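Moving the big tank to Tirkidley

We finally moved the aquarium in June. I had put it off since we signed the lease, mostly because I knew how long it would take. The tank is 94 gallons, and full it weighs more than 976 pounds with the stand and the rock. The water had to come out first.

I started at six in the morning. The fish went into two coolers with lids and a battery air pump in each. I saved as much of the old water as I could carry, and kept the filter media wet in a bucket of it. The plants rode in damp newspaper, which worked better than the plastic bags I used last time.

Ilgın Gündoğdu came over with her van and her furniture straps. She used to do installs for a shop called Akyol and has moved a lot of glass. Her one rule was that nothing stays in the tank during the move - no gravel, no rock, no inch of water at the bottom. I had planned to leave the gravel in. We scooped it out with a dustpan, and that took most of an hour.
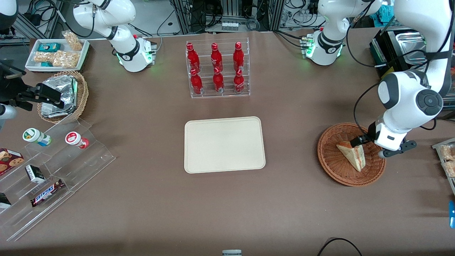 How long can fish stay in a cooler? Mine were in there for 6 hours with the air pumps running and the lids mostly closed, and all of them came through fine. I didn't feed them the day before.

The new floor is not level. We found that out with the stand in place and had to pull it back and shim the left side. I checked it dry, then again with the tank a third full, then again at the top. The old Rovent heater went back in, and I replaced the canister filter with a Wolteo, which is quieter but has a stiff priming handle.

Iresha Sultana, who lives downstairs, was good about the noise. I showed her where the shutoff valve is and gave her a key in case of a leak while I'm at work.

I've been changing a fifth of the water every other day and testing in between. Ammonia showed up faintly in the first week and then went away. The loaches are still hiding behind the big rock. I also need a longer hose, because the kitchen sink is farther away than it was in the old place.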